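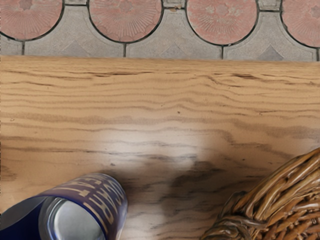 I keep hearing that street performance is coming back, and I keep wondering who is saying it. Mostly it's the people who sell permits.

Tillasdale rolled out its busker scheme in March. You pay a fee, you get a laminated card, and you get a slot at one of 9 marked pitches downtown. The town's press release used the word "vibrant" three times. I juggled and did a bit of slack rope on those streets for 15 years before there were any pitches, and I can tell you the old system worked like this: you showed up, you saw who was already there, you talked it over, and somebody went first. It was messy. People argued. A fire eater once held the good corner by the bank for an entire summer and we all hated him for it. But the shows were good, mainly because a bad one emptied the sidewalk and you went home with bus fare.

Now you get your slot whether you can hold a crowd or not. The slot is 45 minutes. Anybody who has done a circle show knows that building a crowd from nothing can eat half of that on a slow afternoon, so what you see at the pitches is background stuff. Guitar and a small amp. A living statue. A guy with contact balls who never looks up. I have no quarrel with any of them, but they'd be the first to say it isn't the same job.

The defenders of the scheme point to Femport, where something like it has been running for years and the waterfront is busy every evening. I went in June to look. Yes, it's busy. It was busy before, too, because there's a ferry and four ice cream places. I watched a very decent acrobatic duo get told to wrap up with their hat line half delivered, because the next act's time had started. The next act hadn't arrived. The pitch sat bare for a while and then the crowd left. If that's the model, I'd like to hear from the duo about how it's working out.

Then there's the booking side. Clisitz, the app that venues around here have started using, takes 15 percent of every gig and asks performers to upload a video under one minute. I understand why a restaurant manager would like that. But a minute is enough to show a trick and never enough to show an act. It rewards the person with the best editing. I've been on bills with some of those people. The tricks were real enough, and they had no idea what to do when one went wrong, or when a kid walked into the middle of it, or when the sound cut out.

I'm told I should be more open to this, and that circus has always changed with the times. Fine. The Kongkaew tent used to come through every fall, and they changed plenty: dropped the animals, cut the intermission, put in a live drummer. All of it made the show better. You could sit in the cheap seats and see what each change was for. When I look at a permit card or a commission rate, I can see what it's for as well, and the audience doesn't come into it.

What would I do? Keep the pitches if you have to, and throw out the clock. Let the acts sort the order among themselves, the way they did before. Charge nothing for the card for the first year, so a nervous kid with three clubs can find out if this is any fun. And before the town renews the scheme in January, somebody from the office should stand through a full show on a cold afternoon and put money in the hat.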